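I said yes to the play before I'd read it, so that's on me.

Monique Marty rang while I was making soup and asked if I was free on Thursdays and Sundays through to the end of spring, and I said yes to that, and then she said "great, you're Drisovar" and hung up. Drisovar! I thought it was a village. He's a retired ferry captain, it's a two-act play called The Gresonbridge Crossing, and he's on stage for everything except one short bit near the end where the others talk about him behind his back. I have never learned that many lines in my life. I did a bit of panto years ago and I was mostly the back end of things.

Anyway, we've had seven rehearsals now and I wanted to get some of it down while it's fresh.

The line learning is the thing everyone asks me about at work. I've got 481 lines (yes, I went through with a pencil, and yes, I regret it) and for the first fortnight I tried to learn them the way I learnt poems at school, top to bottom, over and over in the car. Hopeless. I'd have the first three pages perfect and then a great big fog. Agathe Tanguy, who plays my daughter and has done heaps more of this than me, told me to stop learning mine and start learning hers. So I've been recording everybody else's parts on my phone with gaps for me to talk into, and it's working a treat, apart from the gaps being too short. I recorded them at a gallop because I was embarrassed about my neighbours hearing me do all the voices. Now I'm getting interrupted by myself at the traffic lights.

The other thing I've found is that lines stick once I've got somewhere to walk. There's a long speech in act one about the night the ferry ran aground, and I could not get through it sitting down, not once. Then Monique had me cross to the window on "we heard it before we felt it" and the whole second half just arrived! Same words, same tired old me. I've been pacing it out in the hallway at home ever since, and I have to turn around at the linen cupboard, so there's every chance I'll do a little swivel in the middle of it on opening night out of pure habit.

Accents have been dropped, thank goodness. The script wants "a coastal burr" and we all had a go at the first read-through and ended up with seven different coasts. Monique let it run for a whole scene with her hand over her mouth and then said we'd all be from wherever we were from.

I should say something about the Kpodo exercise, which Agathe picked up at a weekend workshop and which I was pretty rude about beforehand. You run a scene with no words at all, only the breath you'd take before each line. It sounds ridiculous and for the first minute it is ridiculous, two grown adults huffing at each other across a hall. But then we got to the argument in act two and I noticed I was holding my breath for most of it, and that the captain probably would be too. When we put the words back in, I came in late on nearly everything and Monique liked it better. I still don't love doing it. I've stopped complaining, though.

What else? The Privard scene is a mess. It's the one where all six of us are in the ticket office talking over each other, and there's a run of 13 tiny lines where if one person drops out the rest go down like dominoes. It's usually me. I have "what letter?" twice and "which letter?" once and I'd pay good money to have them in the right order. If anyone reading this has a trick for near-identical lines, please leave a comment, I'm all ears. My sister suggested hand gestures but I can't see the captain doing that.

We're off the book from next week, so the scripts go in our bags and we're allowed to call "line" for three more rehearsals after that. I plan to use every one of them. Costume fitting's coming up too, and I've been told there's a beard, and I've got opinions about the beard, but I'll save them until I've seen it on.

Right, kettle's boiled and I've got act two to pace out before bed.

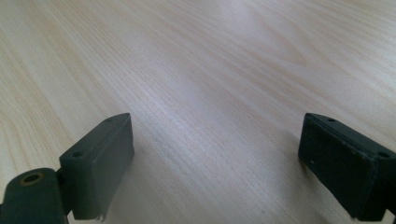
Oh, and tickets! A few of you have asked. They're not on sale yet, but I'll put the details up as soon as Monique gives me the nod, and the matinee is the one to go for if you're bringing kids.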